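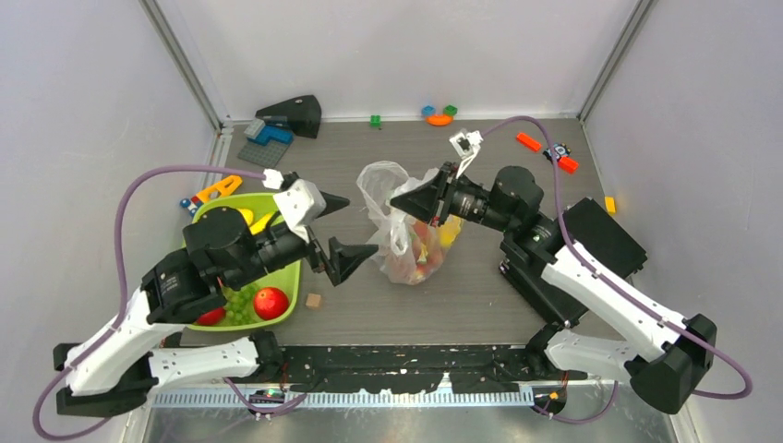 Mar 27, 2019

Glue trial, second go. Whitelaw sent another tin of the hide glue substitute and Vilho wants an answer before he orders for the Flandton chairs. I still don't believe the label. It says full strength in 4 hours at any room temperature, and I've never met a glue that didn't care how cold the shop was.

Made up lap joints in maple, same offcuts as last time, clamped overnight. Pulled them this morning. The best let go at 794 on the gauge, wood tearing with it, so fair enough. Two others came apart clean along the glue line at a good deal less. Bereket thinks I starved them by clamping too hard. Maybe. He also thought that about the Fluvanetti stuff, and that turned out to be old stock.

The gauge itself bothers me. It was sitting off zero when I picked it up and Jarmo can't remember when it was last checked. Until it is, treat 794 as a number on a dial.

Vilja asked about colour. The squeeze-out dries greyer than I'd like and shows under oil. Scraping helps, sanding just smears it into the grain.

To do: repeat with light clamping, and leave a set by the back door where it's coldest. Ask Whitelaw for the batch date (asked once, got a brochure). Seo-ah has more than 100 old joints from June in the rack, labelled in pencil, some of it legible. Might break a few of those for comparison.

Told Vilho not to order yet.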